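We hit 400 lamp demos this afternoon and I'm still buzzing! Elaine Cavalcanti and I have been trading off on the hand-held gripper all through May, and lamps are my favorite task so far. The shade blocks half the view and the cord goes wherever it likes, so every try comes out a little different (great for the model, hard on my wrist). 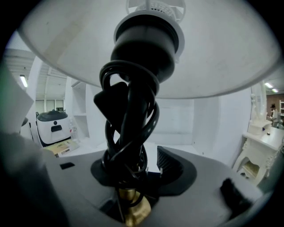
Everaldo wants 5 more starting spots before we retrain, plus some slow grabs. I'd do them tonight if he'd leave me the keys. Mugs are next!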